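Caver: wrist camera cable set

README, revision of March 2022 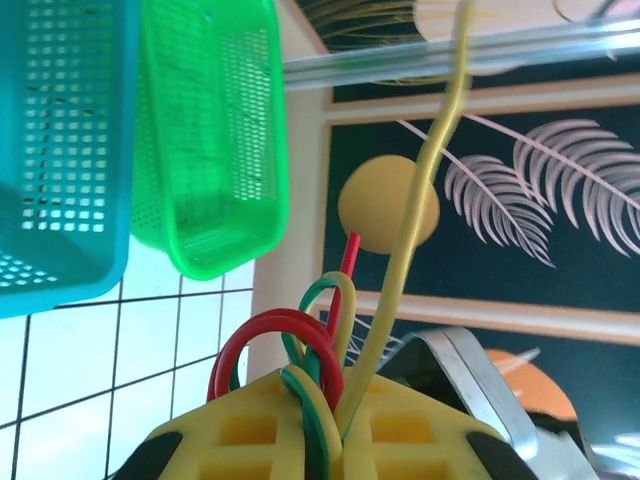 Caver is a small dataset of cable handling recorded with one robot arm in a shared workshop at Stelmont. The arm was built by members from a mix of bought and self-made parts. The data covers picking up, pulling and releasing short lengths of insulated wire held in a slotted block. It is meant for people who are building something similar and want to test a policy or a segmentation model before they have data of their own.

Contents

Episodes: 522
Held-out episodes (included in the total): 35
Views per episode: one, from the wrist
Frame rate: 15 per second
Other signals: joint positions, commanded joint positions, finger opening, motor current on the finger drive
Labels: task name, outcome, operator code, free-text note
License: CC BY 4.0 for the recordings, MIT for the scripts

Folder layout

episodes/ has one folder per episode, named by number with leading zeros. Each folder holds wrist.mp4, joints.csv and meta.json. Gaps in the numbering are episodes that were withdrawn. They are not renumbered.

splits/ holds train.txt and heldout.txt, one episode number per line.

calib/ holds the lens parameters and the hand-eye transform. There are two versions of each. See "Calibration" before using them.

scripts/ holds the loader, a resampler and a viewer. Python 3.8 or later, numpy and OpenCV. The viewer also needs matplotlib.

Tasks

pull_single: grip one named wire and draw it out of the slot.
pull_loop: grip a wire by its bent section and lift. The wire may or may not come free of the others.
tip_grasp: grip an upright wire end within 20 mm of the tip.
untangle: free one wire from the bundle in any number of grasps, with a limit of 90 seconds.
release: put a held wire down on the bench, clear of the block.

The wire named in the task is given by insulation color: yellow, red, or green-yellow striped. The striped wire is ordinary ground wire. None of the wires was connected to anything during recording.

Hardware

The arm has six joints with hobby-grade serial servos in the wrist and geared steppers in the base and shoulder. Yeison Villca machined the shoulder housing and did the wiring. The gripper has bent sheet-metal fingers. An earlier printed pair flexed too much to hold thin wire, and nothing recorded with that pair is in this release.

The camera is fixed at the wrist and tilts with it. Horizontal and vertical lines in the room therefore run at an angle in many frames, and the amount changes through the episode. Do not assume an upright horizon. Gravity direction can be computed from joints.csv with scripts/gravity.py.

Background

Recording was done at the kitchen end of the room, and no backdrop was used. Depending on the pose, the wrist view takes in wall tile, a horizontal rail, plastic baskets and framed pictures with dark grounds. Two consequences for anyone training on color:

One of the framed pictures has a large mustard-yellow circle. A yellow wire passing in front of it has low contrast, and our baseline segmentation loses the wire there.

Long wires leave the view at the top in low poses. The mask labels end at the image border and are not extrapolated.

The yellow block that holds the wires is also close in color to the yellow wire. Where the wire enters the slot, annotators were told to stop the mask at the last point they could place with confidence.

Annotation

Masks exist for 2902 frames, drawn by hand by Fadime Ekinci and Duygu Şimşekoğlu. Frames were chosen at even intervals within each episode, so some contain motion blur. Blurred wire is masked at its full visible width. Where two wires cross, the upper one owns the overlap. Each wire color is one class, including separate pieces of the same color.

A second annotator redrew 329 of the frames. Both versions are in masks/double/. Most of the disagreement is inside the tangle near the slot, and we did not try to resolve it.

Calibration

calib/v1 applies up to and including episode 0210. The camera bracket was then removed to replace a screw and did not go back in exactly the same position. calib/v2 applies from 0211. The loader selects the correct one. If you read the files directly, you have to do this yourself.

Known problems

1. Finger current reads zero for the first few samples of every episode. Drop them.
2. Outcome labels for untangle were set by the operator at the time. Two operators used different rules for a wire that came free but was dropped. The free-text note usually says which happened.
3. Auto exposure was left on. Brightness shifts when the gripper fingers catch the light.
4. Video and joint clocks drift by up to one frame over 90 seconds. resample.py corrects this linearly.
5. In release, the wire often drops below the view before the fingers are fully open.

Not covered

There is no force sensing at the fingertips, no second view and no depth. All wires are of a similar stiffness. A policy trained here should not be expected to handle flat cable or anything with a connector on the end. We tried ribbon cable once with the baseline and it failed on every attempt.

Loading

python scripts/load.py --split train --task pull_single

Add --masks to return only frames with masks. Times are in seconds from the start of the episode, angles in radians, lengths in millimeters.

Maintenance

Adanech Gebremichael maintains the scripts and Virgil Bratu keeps the recordings. Report bad episodes by number, with the time in seconds if possible. Withdrawn episodes are listed in WITHDRAWN.txt with a short reason. A further set with a fixed second camera is planned for August and will be released separately under the name Wodham.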